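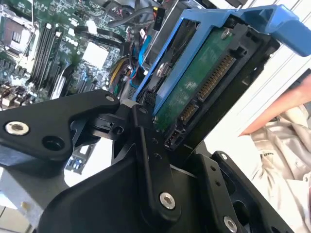 Archivos familiares y memoria digital
Apuntes de la tercera sesión
Profesora: Quyên Đặng
Centro cultural de Stosuswood

Antes de entrar en materia, gracias a quienes trajisteis cajas la última vez. Nos quedamos a medias con la colección Lý, y como sé que varios os fuisteis con ganas de saber cómo se ordena todo aquello, retomo justo donde estábamos: en la mesa, con las fotos boca arriba y una discusión muy animada sobre si las bodas van juntas o cada una con su década.

1. El orden que ya existe

Cuando una caja llega a nuestras manos, lo primero que nos pide el cuerpo es ordenarla. Os ruego un poco de paciencia. Una caja de zapatos en la que alguien fue metiendo cosas durante cuarenta años tiene un orden, aunque nos parezca un disparate, y ese orden cuenta algo de la persona que lo hizo. En archivística lo llamamos principio de orden original, y va de la mano del principio de procedencia, que consiste en no mezclar los papeles de la tía con los del abuelo por mucho que hablen del mismo verano.

Así que, antes de mover nada, se anota qué hay en cada sobre y en qué posición estaba. Un cuaderno y un lápiz (lápiz, por favor, nunca bolígrafo cerca de las fotos) son suficientes. La colección Lý tiene 767 fotografías y llegó repartida en sobres con el nombre de la tienda de revelado; esos sobres se conservan y se numeran igual que lo demás.

2. Digitalizar sin prisas

Para copias en papel de tamaño corriente trabajaremos a 300 ppp, que permite reimprimir al mismo tamaño con buena calidad. Si la foto es muy pequeña, de las de carné o de aquellas con el borde dentado tan bonito, conviene subir la resolución. Los negativos y las diapositivas son otro mundo y les dedicaremos una sesión entera.

Guardad el archivo maestro en TIFF y sin retocar. Ya sé que tienta quitar la mancha de café, pero eso se hace en una copia de trabajo. Y escanead siempre el reverso cuando tenga algo escrito, aunque sea una cuenta de la compra. En el reverso de un retrato de los Lý apareció la dirección de la primera casa de la familia, que llevaban años buscando.

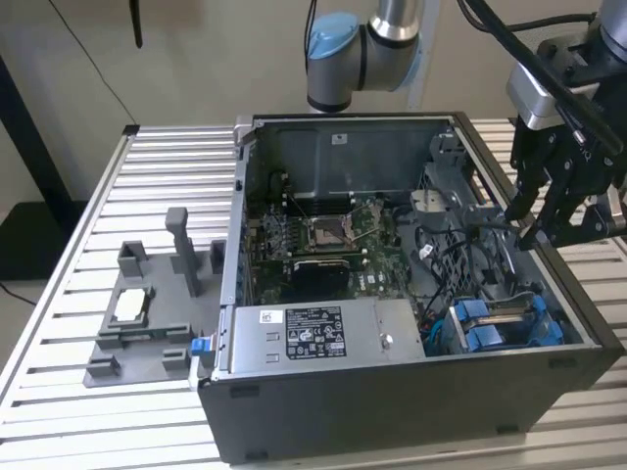 Torre de sobremesa abierta, con la fuente de alimentación a la vista.

3. Dónde vive una fotografía digital

Nos cuesta pensar en los archivos digitales como objetos, y sin embargo ocupan un sitio físico: un disco, una memoria, una máquina en casa o en un centro de datos a muchos kilómetros. Los discos fallan, a veces con aviso y a veces sin él, y los formatos envejecen. Quien guardó sus vacaciones en disquetes lo sabe muy bien.

La regla de trabajo del curso es modesta. Además del maestro, dos copias, y una de ellas fuera de casa. Malcolm Gosling, que vino a la sesión anterior, tiene la suya en casa de su hermana y la actualiza cuando va a comer – me pareció un sistema estupendo, con la ventaja añadida de la comida. Para una colección pequeña puede bastar una memoria de 64 GB como soporte de traslado, pero no la uséis como única copia ni la dejéis años en un cajón sin comprobarla.

En el cuaderno de la colección apuntad también el soporte: qué disco es, cuándo empezó a usarse y qué contiene. Si heredáis un ordenador antiguo, no lo deis de baja hasta haber revisado las carpetas. Mucha gente guardaba las fotos en el escritorio, o dentro de una carpeta llamada "Nueva carpeta", y ahí siguen esperando.

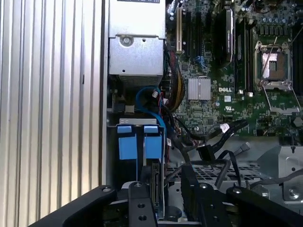 Interior de un equipo Dell, junto a un panel metálico acanalado.

4. Nombrar y describir

El nombre del archivo debe ser corto, estable y aburrido. Usaremos las iniciales de la colección, el número de sobre y el número de pieza, separados por guiones bajos, sin tildes ni espacios. Todo lo demás (personas, lugar, ocasión) va en la hoja de descripción, donde sí podéis explayaros.

Al describir, distinguid lo que consta de lo que suponéis. Si el reverso dice "Rosa en la playa", se copia entre comillas. Si creéis que la playa es la de Drerkari por la forma del espigón, se escribe entre corchetes y con un signo de interrogación. Parece una manía mía, y algo de manía tiene, pero dentro de veinte años alguien leerá esa ficha sin poder preguntaros.

Para las fechas inciertas, la década es perfectamente digna. Mirad los peinados, los coches, el papel fotográfico, y preguntad a los mayores de la familia con la foto delante y un café cerca (no encima). Las conversaciones que salen de ahí merecen grabarse, siempre con su permiso.
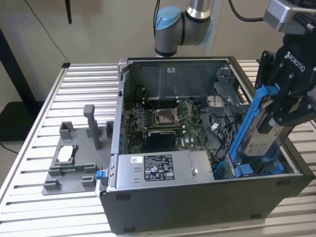
Gevutside, marzo

Añado estas líneas desde la visita al archivo municipal, para quienes no pudisteis venir. Nos enseñaron los depósitos y los álbumes de encuadernación cosida, y estuvimos un buen rato con las cajas de conservación, que son de cartón sin ácido y se montan plegando, sin pegamento. Traje un par de muestras y las tendréis en clase.

Tarea para la próxima sesión: elegid un solo sobre o un solo álbum, anotad su orden original y describid las cinco primeras piezas según el apartado 4. Quien no tenga fotos propias puede trabajar con las reproducciones de la colección Lý que están en la carpeta verde del aula. Traed también las dudas sobre negativos, que ya voy recogiendo unas cuantas.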